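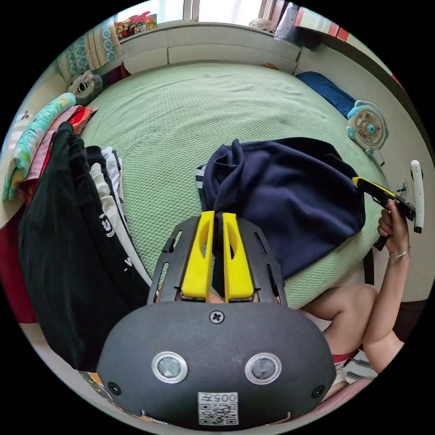
Laundry teaches the robots a lesson in patience

2nd December

A research group in Trarnatthorpe has spent its winter so far on a question most households settled long ago, namely how to fold a top. The answer, set out in a short paper from the Talavera project, is that it helps to wait a moment before letting go.

The method is called Miton. People fold clothes on a bed using hand-held grippers with yellow fingers, and the recordings are used to train a two-armed robot called Sisa. Plenty of groups collect data this way. Where Miton differs is in what it keeps. Most training sets are trimmed to the brisk parts, on the sensible theory that a robot learns little from watching someone think. The Talavera team left the thinking in.

"We had been carefully cutting out the bit that mattered," says Virgilio Tolentino, who led the work. "People pause when the cloth is about to do something they don't like. We were throwing that away and then wondering why the robot charged on regardless."

The paper draws on 162 folding sessions, all recorded in ordinary bedrooms among ordinary bedroom clutter. Navy sportswear with pale trim features more than fashion might demand, and the fan by the wall gets more screen time than some of the authors. 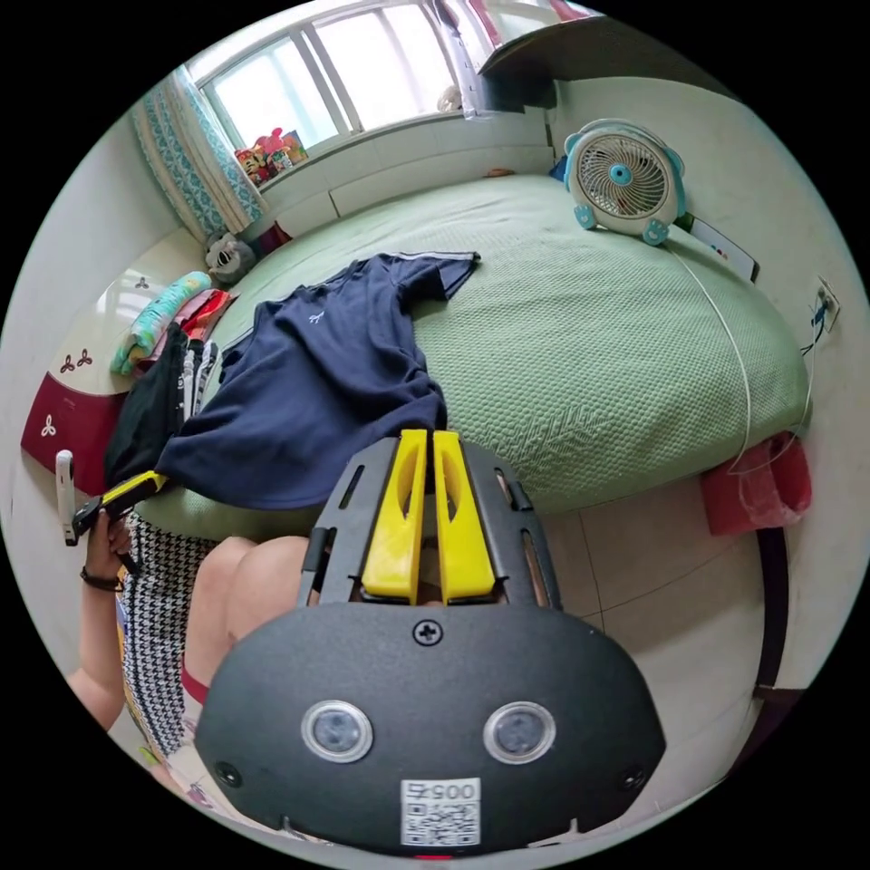

What they found

Sisa was given 20 attempts at a T-shirt it had not met before. Trained on the trimmed recordings, it managed five folds that the team was willing to call folds. Trained on the full ones, pauses and all, it managed 16. The remaining four are described in the paper as "compact", a word many of us will be borrowing for our own wardrobes.

The price is speed. The patient version of Sisa takes far longer over each garment, stopping above a sleeve like a man who has forgotten why he came upstairs. Tolentino is unbothered by this — the first aim was to stop the robot dragging the whole pile on to the floor, and he would like to enjoy that for a while before anyone mentions a stopwatch.
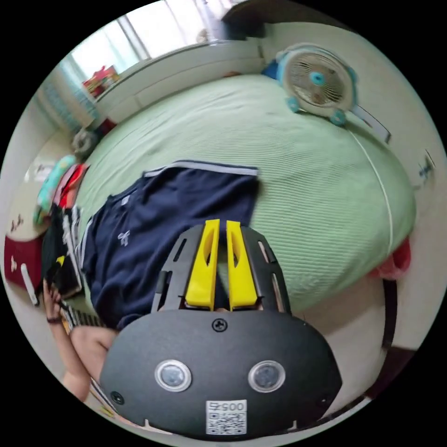

2 min read

Shorts remain a sore point. The two legs slide apart as soon as one is lifted, and the paper gives them a section of their own, written in the tone of a letter to the council. Results there were too uneven to report as a score.

The group plans to try bedding next, starting with pillowcases. Fitted sheets are listed under future work, with no date given. The recordings will be shared with other labs before the end of December, pauses included.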